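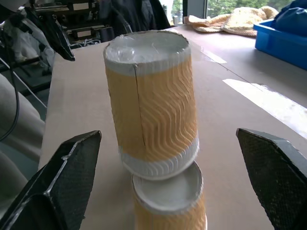
Unit 6: Paper Cups, Structure and Stacking

Packaging and Everyday Materials, course handout
Instructor: Margit Fekete
Lab sections: Nazar Holovko, Melati Hartono

Read this before the October lab. Bring the handout with you. The reading is Chapter 7 of the course packet, and you can skip the part on molded lids.

6.1 Parts of a cup

A ripple cup is built from an inner cup and an outer wrap. The inner cup is a sidewall blank rolled into a cone and sealed along one vertical seam, with a separate disk set into the bottom. The outer wrap is a strip of embossed paper glued around the sidewall. The ridges keep the hand off the inner wall and leave small air channels between the two layers.

Terms you need for the quiz:

Rim (or rolled lip): the top edge of the sidewall, curled outward. The curl is the stiffest part of the cup.
Sidewall: the tapered wall of the inner cup.
Side seam: the overlap where the blank closes.
Sleeve: the rippled outer layer. It usually stops short of the rim and leaves a plain band showing.
Base: the bottom disk, recessed a little so the cup stands on the edge of the wall.

Students mix up base and rim when a cup is upside down. In this course the names stay with the part, whichever way the cup is turned. A cup standing on its mouth is standing on its rim.

6.2 Setting out

Work on a flat, covered table. Move bins, towels and bottles to the far side before you start. Set the cups out with the mouths down and leave space between them for your hand, or you will knock the second cup while picking up the first.
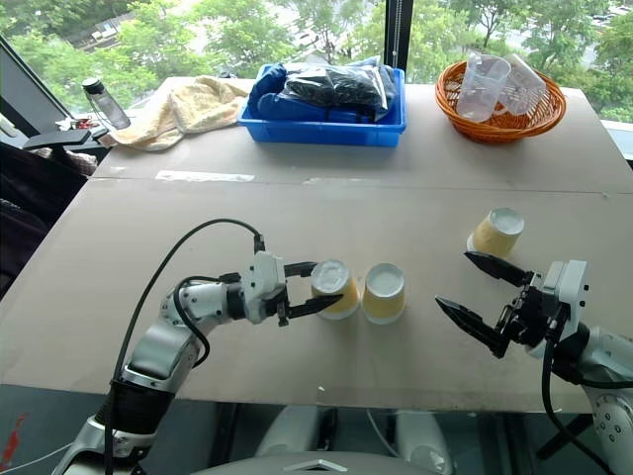 6.3 Three ways to stack

Nested. Both cups face the same way and one drops inside the other. The taper does the work. Nested cups take up little height, but the sleeves can bind, and a cup pulled out hard may lose its shape at the lip.

Rim to rim. The lower cup stands upright and the upper cup is turned over onto it. The two mouths are the same size, so contact is a narrow ring and small sideways errors matter. If the upper cup comes down at an angle it can rest that way, with one side of its mouth lower than the other. Lift it straight up and set it down again. Do not push it across.

Base to base. The lower cup is mouth down and the upper cup stands on its base. The contact ring is smaller here than in rim to rim. We do this one last.

For a pyramid, all cups are mouth down and each upper cup spans two below it. Three cups make the smallest pyramid. Gap width between the bottom two is the main variable: too wide and the top cup drops between them. 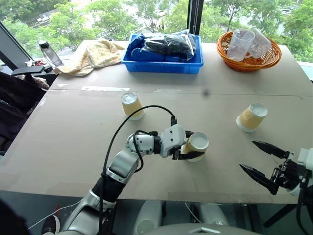
Fig. 6-3. Three cups set mouth down on the table, bases up.

6.4 Handling damage

Orysia Hladun's notes from the Drokum packing room are in the course packet, starting at page 114. She sorts damage by where it happens, and we use her order: rim, sidewall, sleeve, base. Record the first place you find damage and keep going until you have checked all four.

Squeeze force should be low and spread over as much of the wall as possible. Hold the cup at mid height. A grip near the mouth bends the lip, and a grip near the base can loosen the disk.
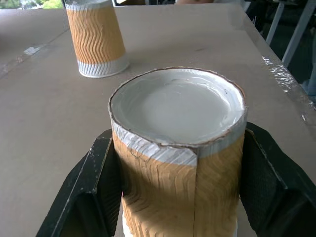
Sleeve damage and rim damage are recorded separately, even on the same cup. A sleeve can crease while the inner wall stays round, and the cup may still be usable for stacking. A cup with folds in the left half of its sleeve and a lip that dips inward at the front gets two entries, one for each part. Note the seam position as well. With the seam facing you, "left" and "right" mean the same thing to everyone at your table. Write "crease," "dent" or "tear" and leave out words like "bad" or "worn."

6.5 Lab record

For each cup, write:

Cup number
Starting position (mouth up or mouth down)
Stack type tried
Result after release: stands, leans, falls
Damage by part, in the order given in 6.4

Hand in one sheet per pair. Sheets go in the tray outside Room 682 before the next lecture.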